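Break room corner: microwave, monitor and fridge on one run, need ideas

castach_mornings
Original poster
Hi all, longtime reader of the small office section, first time starting a thread. We have one room that is both where we work and where we eat, and the eating half has taken over. The microwave lives on the white desk, right in front of a monitor, so whoever needs to get at that monitor has to lean in over the desk and stretch. Next to it is the tall white fridge, then the gray electrical box on the wall, and we can't put anything over that. Then there's a nice round-edged wood table where everybody has coffee.

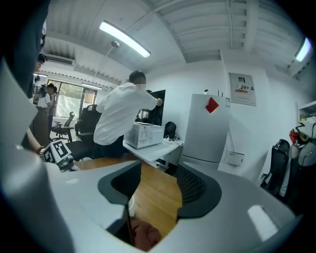

The corner in question, microwave and fridge side.

My budget is $200, and I'd like it done by the end of May. What would you do first?

benitez_bound
Move the microwave. I don't even need to hear the rest! Food on a desk with a screen behind it is asking for soup on your cables. We got a plain rolling cart from Casthorpe (the deeper one) and ours has held a microwave for 2 years without a wobble.

alo_alo
Gonna disagree with the cart. Carts drift. Every cart I've ever met ends up in the middle of the walkway with a dead plant on it. Move the monitor and leave the microwave alone, a microwave has a door that needs to swing and it already has a spot.

benitez_bound
Mine has locking wheels, alo.

alo_alo
So did mine, and guess how often anybody locked them.

Visitación Carretero
Could the microwave go on top of the fridge? In my old place we did that and got the whole counter back.

castach_mornings
Original poster
I thought about the fridge top, but it's a tall fridge and two of us are pretty short, so I can see hot noodles coming down on somebody's head. All we keep up there is a little white bottle and I'd like to leave it that way. The red paper decoration on the door stays too, I put it up myself and I'm attached to it.

The other half of my problem is mugs. We have those white ribbed ones, with the fine lines running up and down, and I love them because they're easy to hold and they look good on the honey-colored wood. But the tabletop is glossy and I'm nervous about rings.
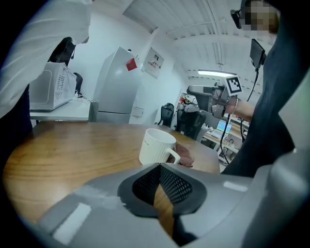

So I've been going back and forth on coasters. Cork looks a little sad to me, felt gets gross, and the Castach silicone ones I tried at home stick to the bottom of the mug and then drop off onto your lap when you take a sip. I'd rather have one big tray in the middle, I think, but then people will pile mail on it.

Visitación Carretero
Cork! Sad is fine, it's a coaster. Toss them when they get ugly.

kettle_drum_3109
Can I bring up the floor? You've got white tile in there, right? Before you buy anything for the table, get the cables up. I caught my foot on a loop in our old office, carrying a full cup, and I was finding coffee behind the baseboard for weeks. Cable covers are cheap and you can cut them to length.

alo_alo
Seconding this one. Rolling chairs plus loose cords is how you wreck both.

castach_mornings
Original poster
Ugh, yes, you're both right. There are black cables looping all over the tile by the table, plus a power adapter just lying there, and the floor outlet is right under the table corner where everyone's feet go. I'd stopped noticing it. 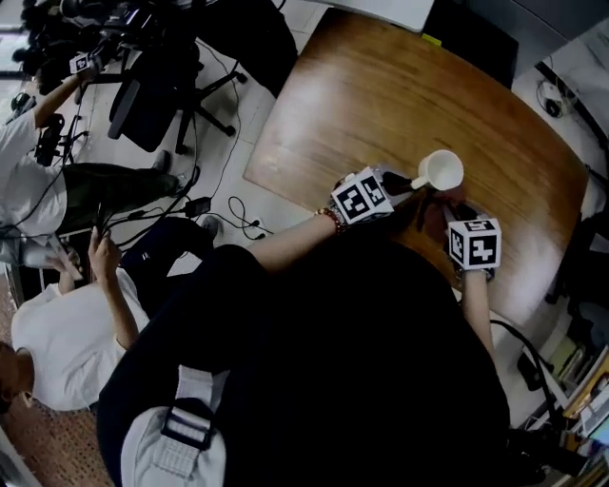 What I'm going to try, in order

1. Cables first. Floor covers along the table side, and the adapter gets strapped up under the tabletop (no screws, I'm not drilling into that wood).
2. Microwave off the desk. I'm measuring for the Casthorpe cart tonight, sorry alo.
3. Cork coasters, a stack of 11 because that's how the store sells them for some reason.

benitez_bound
Get the deeper cart! The shallow one leaves the back feet hanging off.

alo_alo
Fine, but lock the wheels. And leave some breathing room behind the microwave, whatever the manual says for yours.

Visitación Carretero
Post the after pictures please, I have the same table problem at home and I'm too lazy to go first.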